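Sorting the toy box: paper bags, or something sturdier?
Forum > Home and Household > Tidying and Storage

tindall_c
Posted in May, 19:12

We're clearing the downstairs cupboard and the pet and kids' toys have all ended up in one heap. I want to split them into keep, pass on and bin. I've got a stack of brown paper bags left over from deliveries and I was going to use those for the sorting, one bag per pile, then fold them flat when I'm done.

Two questions. Do paper bags stand up to this or do they go over every time you drop something in? And do you sort by type (rope things, plastic things, cloth things) or by who it's for?

Callum

rekberg_row
19:30

Paper is fine for soft stuff. Anything with a hard corner goes through the bottom when you lift it. I'd use crates. We have the Plodano ones, 42 litres, and they stack in the cupboard afterwards so you aren't doing the job twice.

Ekinsella
19:41

Crates are fine if you've got the cupboard for them. Callum says he's clearing one, so maybe he hasn't.

I did ours with paper bags last month. Roll the top edge outwards a couple of turns and the bag holds itself open. It also makes it shorter, so you can see what's in the bottom without tipping it out.

Éabha

tindall_c
19:44

How far down do you roll it? I tried one just now and it sprang back up.

Ekinsella
19:52

A hand's width or so. Crumple it before you roll it, new bags are stiff. If it still springs back, tape the rim to the table. Masking tape or painter's tape, it comes off again.

walter_g
20:05

Taping a bag to a table to put toys in it seems a lot of work. Put the toys on the floor in heaps. When the heap is done, put it in the bag. I've moved house four times and never taped a bag to anything.

Ekinsella
20:11

You haven't got my dog, Walter. Heaps on the floor last as long as it takes him to come in from the garden.

rkawaguchi
20:26

I tape mine as well. Blue tape and black tape, whichever is nearest. Mixed contents in one bag, table height, rim taped down:

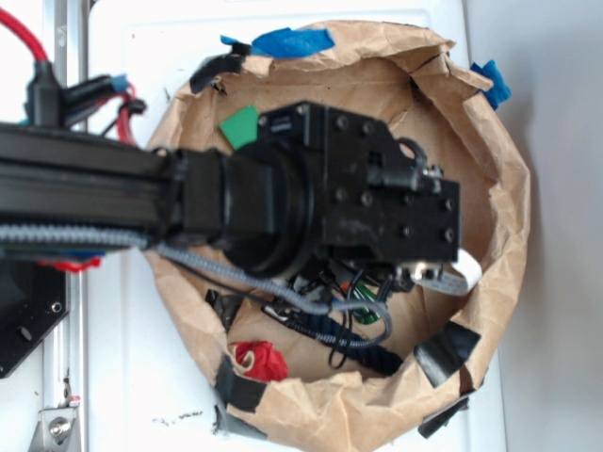
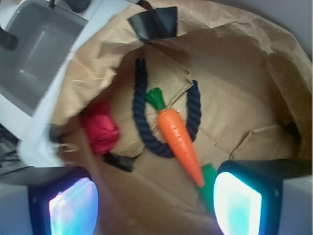 Brown paper bag, opened wide. Rope toy, carrot and red cloth in the second one.

I sort by who it's for, to answer the other question. Rope and plastic can go in together if they're going to the same house. Sorting by material only matters if you're washing it, because the cloth goes in the machine and the rest gets done in the sink.

Ryota

tindall_c
20:33

That's useful, thanks. The rim is wider than I'd got mine. I'd been leaving it nearly full height and then fishing about in the dark.

Is the carrot a dog toy or a play kitchen one? We've got a few I can't place.

rkawaguchi
20:40

I go by the plastic. If it's hard and shiny I treat it as play food and it goes to the children's pile. If it gives when you squeeze it, dog. If it has tooth marks, dog whatever it started as.

rekberg_row
20:48

I wouldn't put the two in one bag. If a rope toy has been chewed it's been on the floor and in the garden and everywhere else, and play food goes in mouths. Separate bags from the start.

Ekinsella
20:55

Depends whether you wash before or after. I wash everything after sorting, so it makes no difference to me what touched what in the bag. Plastic in hot soapy water, rinse, drain on a towel. Rope in a bucket, then on the line for a couple of days. Rope takes ages to dry in the middle.

rekberg_row
20:59

And if somebody takes the bag to the charity shop before you've washed it? That's happened here. A whole bag went, unwashed, with a good torch in it.

walter_g
21:04

Write on the bag. It's paper. Marker pen, "not washed", done. That's one thing it has over your crates.

rekberg_row
21:07

Fair enough.

cristian_carhuamaca
21:22

Can I ask about rope toys while people are on the subject. At what point do you throw them out? We have a plaited one, going a bit frayed at the end, and my wife says bin and I say there's a year in it.

Cristian

Ekinsella
21:29

If it's only the tip, trim it and keep an eye on it. If strands pull out when you tug them, bin it. Dogs swallow the strands and it's not a cheap trip to the vet.

walter_g
21:33

I'd bin it. A new one costs less than the argument.

cristian_carhuamaca
21:38

I tugged it. Two strands came out. My wife has been told.

tindall_c
21:51

Update from the cupboard. Four bags open on the dining table, tops rolled, taped at the corners with what was left of some Trostach masking tape. It holds better than I expected. Keep, pass on, bin, and one for things that need a second opinion, which is already the fullest.

I did count the soft toys as my daughter wanted to know. There are 39 of them. She has agreed to part with one.

Ekinsella
21:58

Don't let her see into the pass on bag. Fold the top over when she's in the room.

rekberg_row
22:03

I'd still do it in crates but I can see the bags are working for you. One thing, don't lift them by the rim once you've rolled it. Unroll it first and get a hand underneath. The base is glued on most of them and the glue gives.

rkawaguchi
22:10

Agree with that. Also peel the tape off slowly and pull it back along the table, or it takes a strip of paper with it. Painter's tape is better than the black for this. The black leaves a bit behind on some tables, so try a corner before you go all the way round.

walter_g
22:15

What are you doing with the odds and ends? Every toy box I've cleared had a layer at the bottom of bits that belonged to something once.

tindall_c
22:24

Small tub with a lid, kept until the end of the summer. If no one has asked for a bit by then it goes. I've found three wheels, half a plastic padlock and the lid of a Wynne teapot we thought had been broken.

Ekinsella
22:27

Have you still got the teapot?

tindall_c
22:29

No.

cristian_carhuamaca
22:41

We gave ours away without a lid as well, different make. Is anyone washing the cloth toys at 40 or lower? The label has come off most of ours.

Ekinsella
22:46

30 and inside a pillowcase, knotted. Wash anything red on its own the first time.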